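Clelano, relevés de la porte ouverte de Stulport
Fiche de données et notes de visite

À lire avant de télécharger

Ce dépôt contient les enregistrements récupérés après la porte ouverte organisée à Stulport en janvier autour du projet Clelano, plus mes notes. J'y suis allé en visiteur, je n'ai touché à aucune machine et je n'ai aucun lien avec l'équipe. Les organisateurs ont distribué les fichiers à ceux qui en faisaient la demande à la sortie. La présentation parlait d'un robot « prêt pour la cuisine ». Après avoir passé plusieurs soirées sur les fichiers, j'aurais plutôt écrit « présent dans la cuisine ».

Contenu

Le lot compte 1 238 épisodes. Sur ce total, 900 portent une étiquette de tâche et le reste n'a rien, pas même un nom d'objet. Deux postes de travail sont représentés : un plan de travail et une table blanche.

Organisation des dossiers :
episodes/ : les séquences, une par sous-dossier
etiquettes/ : les fichiers de tâche, quand ils existent
notes/ : mes remarques, séparées du reste pour qu'on puisse les ignorer
licence.txt : le texte remis sur place, recopié tel quel

Champs fournis : horodatage, ouverture de la pince, position du poignet, étiquette libre. L'effort n'est pas enregistré. Je l'ai demandé deux fois au stand et on m'a renvoyé vers la documentation, qui n'en parle pas. Pour un robot censé manipuler de la vaisselle, c'est l'absence la plus gênante du lot.

Ce qui était annoncé

Le programme affiché à l'entrée promettait une saisie « sans réglage préalable » d'objets du quotidien. J'ai voulu savoir ce que recouvrait le mot réglage. Changer la vitesse entre deux essais, est-ce un réglage ? Reposer l'objet dans une orientation plus commode ? Et que dire des doigts ? Les vues du poignet prises au-dessus du plan de travail montrent une pince fermée dont les doigts sont enveloppés de papier ou de ruban blanchâtre, en couches assez lâches, déchirées par endroits. Or le revêtement des doigts ne figure dans aucun champ. Quelqu'un qui entraînerait un modèle sur ces épisodes en supposant une surface de contact constante travaillerait sur une hypothèse que les données ne garantissent pas.

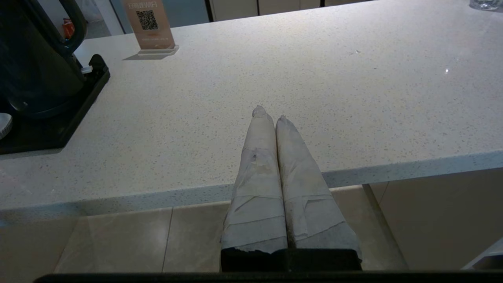
Un lecteur de la première version de cette fiche m'a écrit que j'étais injuste, qu'une porte ouverte sert à montrer où en est un travail, que tous les laboratoires modifient leurs pinces en cours de route et que le frottement exact compte moins que la diversité des situations enregistrées. Il ajoutait qu'à force d'exiger des fiches parfaites, on n'obtiendrait plus de données du tout.

Je lui accorde le deuxième point. Pour le reste, je maintiens : une modification qu'on ne consigne pas reste dans les données sans que personne puisse la filtrer. Un simple champ texte aurait suffi. J'ai ajouté dans notes/ un fichier doigts.txt où je range les épisodes en trois groupes, « enveloppés », « nus » et « indécidable ». Le classement est fait à l'œil, par une seule personne. Traitez-le comme tel.

Étiquettes

Elles sont en texte libre et visiblement saisies à la hâte. On y trouve « prendre », « prendre objet », « prise » et « pick » pour ce qui me semble être la même consigne. Je n'ai rien harmonisé. La colonne « réussi » existe dans les fichiers, mais aucune définition ne l'accompagne. Au stand, une première réponse a été qu'un essai était réussi si l'objet quittait la surface ; une seconde, plus tard dans l'après-midi, qu'il devait être déposé à l'endroit voulu. Les deux critères ne donnent évidemment pas le même taux, et je n'ai pas pu savoir lequel servait au chiffre projeté à l'écran. Je ne recopie donc pas ce chiffre.

La comparaison avec Wojcik, l'autre jeu remis aux visiteurs, m'a été présentée comme flatteuse pour Clelano. Elle porte sur des objets différents, des durées différentes et des critères différents. Je ne vois pas bien ce qu'elle compare.

Encombrement et objets voisins

C'est la partie du lot qui a le plus de valeur à mes yeux, et celle dont la présentation a le moins parlé. Les surfaces n'ont pas été vidées pour la prise de vue. Sur le plan de travail, on voit une bouilloire et un porte-affichette avec un code QR. À la table, les objets se retrouvent parfois l'un au-dessus de l'autre dans l'image : sur une vue, un gobelet cylindrique gris foncé est couché entre les doigts gris clair de la pince, et une bouteille transparente à bouchon rouge est posée sous lui, elle aussi sur le côté. Quiconque a essayé d'isoler un objet transparent sur fond blanc sait ce que cela coûte.

Les étiquettes ne nomment pourtant jamais les objets voisins. Il faut les retrouver soi-même, épisode par épisode. Le flou de mouvement complique la tâche, surtout sur les doigts, et je déconseille d'utiliser les images les plus floues pour estimer un point de contact.

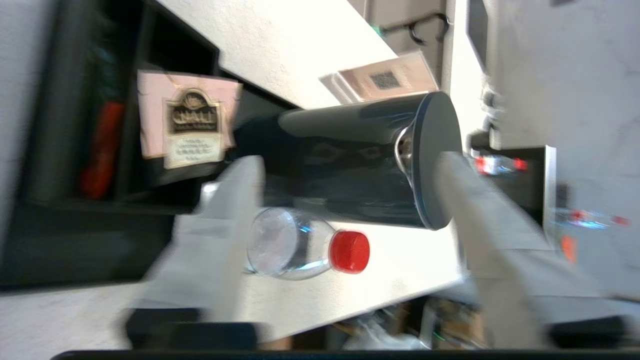
Reste la question des épisodes sans étiquette. J'ai d'abord pensé à des essais écartés, puis à des manipulations entre deux démonstrations, et je n'ai de preuve ni pour l'un ni pour l'autre. Si ce sont des échecs, le sous-ensemble étiqueté donne une image trop favorable du système. Par prudence, je conseille de ne publier aucun taux de réussite calculé sur les seuls 900 épisodes étiquetés.

Usages que je trouve défendables

Essais de segmentation en milieu encombré.
Détection de l'état de la pince, ouverte ou fermée, avec le champ d'ouverture comme référence.
Exercices de nettoyage d'étiquettes, pour lesquels la matière ne manque pas.

Usages à éviter

Toute conclusion sur la robustesse de la saisie.
Toute estimation de force ou de frottement.
Toute extrapolation à une cuisine en service. L'éclairage est faible sur certaines vues du plan de travail, les objets reviennent souvent, et le public était à portée de voix de l'opérateur. J'ignore ce que ce dernier corrigeait à distance. La question a été posée dans la salle et la réponse a porté sur autre chose.

Vie privée

Des affichettes avec code QR apparaissent dans certaines vues, dont une avec ce qui semble être la mention « WiFi ». Avant toute rediffusion, masquez les codes. Je ne l'ai pas fait dans ce dépôt, qui reste en accès restreint.

Licence

Usage de recherche, sans redistribution. Le texte remis renvoie à une annexe qui ne se trouve pas dans l'archive. Tant que je ne l'ai pas lue, je considère que rien d'autre n'est permis.

Suites

Une nouvelle démonstration est prévue à Tulterstead, avec, selon le dépliant, « le même robot dans des conditions réelles ». J'irai avec quatre demandes : le journal des interventions de l'opérateur, la définition de « réussi », le champ d'effort et un mot sur les doigts. Les réponses, s'il y en a, iront dans notes/.

Les corrections sont bienvenues, de préférence avec le numéro de l'épisode concerné. Les messages qui m'expliquent que la version suivante règle tout seront lus quand la version suivante sera dans l'archive.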